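News | Visits | Projects | Press | Contact

FLOLTONON OPENS ITS DOORS, AND ITS BEDROOM, TO THE PUBLIC

Sasham, 2nd September - Floltonon, the Sasham firm that has spent the past 27 months trying to get a robot to deal with clothes, held its first open day this week and let anyone who cared to climb the stairs watch it happen. A total of 778 people did, which is more than the company had chairs for and a good many more than it had cookies for.

The open day was built around one demonstration, repeated until closing time. A robot works in a furnished bedroom with two beds, a nightstand and curtains, and handles garments of the sort people own. Floltonon calls the project Vunham. The staff, when tired, call it the laundry.

"We were advised to show something with more sparkle," said Lauri Oksanen, who founded the company and still answers the phone. "Somebody suggested having it pour drinks. But a glass has the same shape every time you look at it. A shirt has a new shape whenever you breathe near it, and that is the problem we get paid to work on, so that is what we showed."

Visitors went up in small groups and stood behind a strip of tape on the floor. They had been told to expect slow work, and Floltonon is pleased to report that on this point nobody was let down. Each session began with a garment placed by a member of the public, in any condition they liked. The public liked knots. One gentleman tied both sleeves of a dress shirt together, handed it over and folded his arms for the rest of the session. 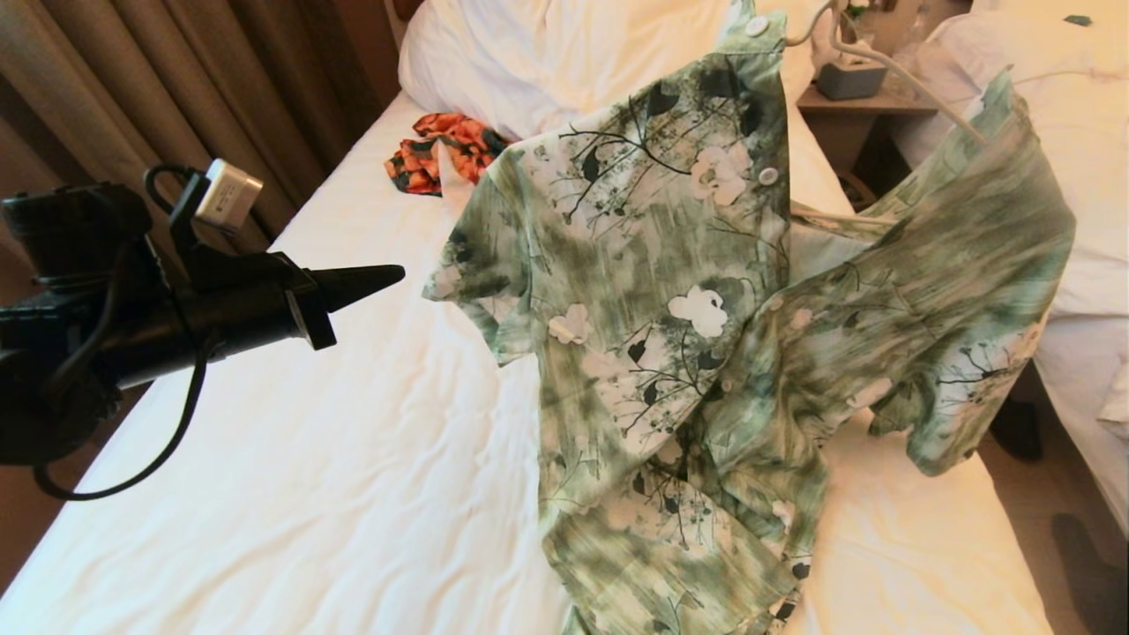
Prints turned out to be the crowd's favorite form of cruelty. Flowers and leaves make it harder for the software to find where a hem ends or a sleeve starts, and once word of this got down the stairs, the plain white T-shirts the company had laid out at the door went more or less untouched. Children in particular showed a fine instinct for the busiest pattern in the basket.

Irja Vainio, who leads the Vunham project, ran the sessions and took the questions. The most common one was when people could have it at home. Her answer was that they could not, and that she could not have it at home either, though she had asked. The second most common was whether it irons.

"It does not iron," said Vainio. "I said so to every group, and every group looked at me as if I had canceled a holiday. I would like it on record that I don't iron either."

She was more forthcoming about what the robot is meant to do. Vunham is aimed at guesthouses and care homes, where staff spend a large part of the day picking up, sorting and straightening fabric between one job and the next. The project has three tasks on its list: find the garment, get hold of it by a useful part, and leave it in a state a person would recognize as tidy. Floltonon considers the first of these in decent shape. The second depends on the garment. The third is the subject of lively talk in the break room, where two engineers are no longer able to discuss collars.

The company kept a running tally by the door of sessions that ended well and sessions that did not, and left it up all day in plain view of its investors. Oksanen says this was his idea. Vainio says it was hers, and that his idea was a ribbon.

Not everybody was won over. A woman who had worked in hotel housekeeping for most of her life watched two full sessions with great attention, then asked Oksanen what he supposed she would have gotten done in that time. He told her the truth, which was several rooms. She has since agreed to come back as a paid adviser, and her first note, on how to take hold of a shirt so that it hangs straight, has been pinned above the main workbench.

A second open day is planned for February, with the same bedroom and, the company hopes, a faster robot. Visitors may again bring a garment of their own, clean, with empty pockets. Jackets with zippers will be accepted if time allows. Fitted sheets will be turned away at the door, as Floltonon would like to keep its staff.

Groups from schools and colleges can apply now for a private session lasting three hours, with a break. Vainio asks that teachers warn their students about the pace.

Press contact: Irja Vainio, Floltonon, Sasham. Interviews with Lauri Oksanen can be arranged by phone - he will probably pick up.

Last updated: 2 days ago

Contact | © Floltonon | Back to top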